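Rosario Valentini
22/01/2018

People keep asking me when a robot will do their dishes, so I'm going to put down where I think we are. Thread.

I run the packing side at Dellside. Small shop, 23 people. We ship parts kits, and most of the day is somebody reaching into a bin, taking one thing out, and putting it in a box.

That reach is the whole problem. A machine that puts a part down in the same place all day is old news. We've had one since before I started. It needs every part to arrive facing the same way.

Bins don't work like that. Parts slide down the sides, land on each other, end up crooked against a wall. A new hire on the first morning just picks one up. An arm has to find it, decide which one is free, and get its fingers around it without hitting the bin. 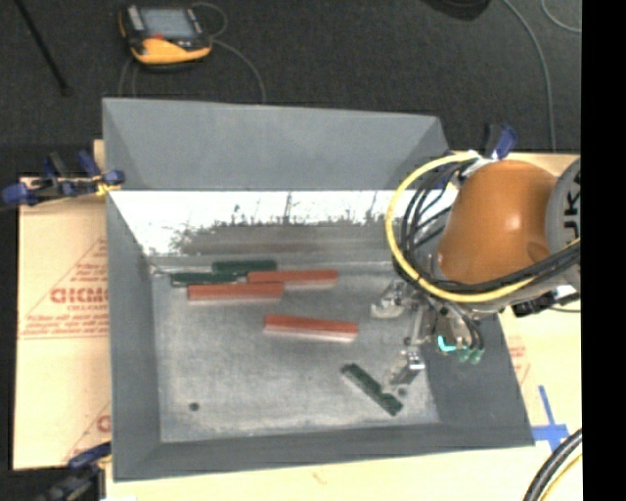
Bin picking with blocks, two colors, sloped walls.

Look at the two near the back wall where a reddish one lies over the end of a green one. You'd take the top one first and never think about it. For software that's a real decision.

The one lying alone toward the middle is the kind of pick I'd expect to go fine. Flat, nothing on it.

And these are blocks. Straight sides, hard, all about the same shape. Now swap in socks. Or a wet spoon under a plate. That's why I don't expect the dishes any time soon.

We got a quote in October from Poirier for a picking cell. Their own number was 79 percent of picks right on the first try with our mixed bin. Good number for a hard job. Also means I need a person standing there.

I also asked about the Kutus line of grippers. Swapping fingers between part sizes takes roughly 26 minutes if you include the checks. We change parts 3 times a shift. Do the math on a slow day.

What I would buy today: something that handles one part, one bin, all night. Skillier has a setup close to that and I'm going to see it run before I sign anything.

What I would not buy: anything sold to me as "works with any object." Bring it here and I'll hand you our bag of rubber gaskets.

At home it's the same story. The vacuum robot is fine because a floor is mostly flat and it can bump into things. Folding a shirt is much harder. Emptying a dishwasher is harder than my job.

Someone asked if I'm worried about the packers. Right now I have two open spots I can't fill. Ask me again when it can do gaskets.

Will post more after the Skillier visit.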